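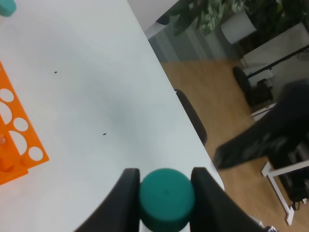

Category: Course Materials > Work and Technology
Print this page | E-mail this page

Unit 5: Automation in the sample room

Notes by Youssra Erraji, prepared for the evening group in Plamley

Last time we spoke about the warehouse. Today we stay with small work, done by hand at a bench: taking a tube, putting it in a rack, taking it out again. In the Kivthorpe laboratory a technician moved 400 tubes in one shift. The job description gave one line to it, "handling of samples", but it filled most of the morning.

1. What is a task, and what is a job?

A job is made of many tasks. A machine takes over a task, and then the job has to be arranged again around the hole. Please keep these two words separate in your essays, many students mix them.

Before a robot can take a tube, somebody must decide where the rack stands and how far the gripper must travel. A person does this without thinking.

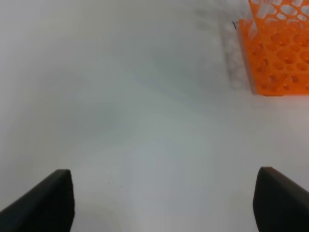 Fig. 1. Open gripper, with the rack ahead and to the right.

2. Who does the new tasks?

At Kivthorpe the technicians were told that they would "supervise". In practice they filled the racks, cleaned the table and wrote down each stop. Mrs. Cherkaoui, the shift leader, asked in February that this work be put in the contract and paid at the higher grade. It took her 20 weeks to receive an answer, and the answer was yes only for the day shift.

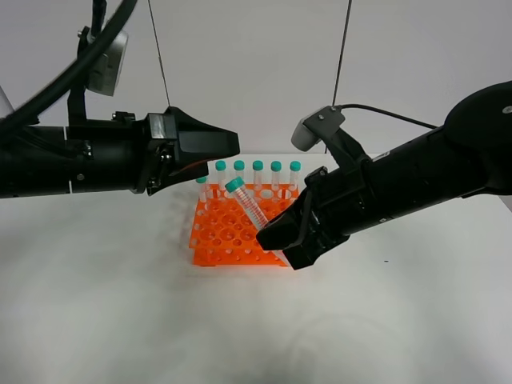
Fig. 2. Two arms at the rack. The right gripper holds a capped tube at a slant.

3. Pace and attention

Technicians at Prondale said that their wrists hurt less, but that they were more tired in the head. Watching is also work. They missed talking across the bench, too.

For discussion: which tasks in your own workplace are not written anywhere? Who would notice if they stopped?

Reading: course pack, page 441 to the end of the chapter.

We use cookies to remember your settings. Accept | Manage cookies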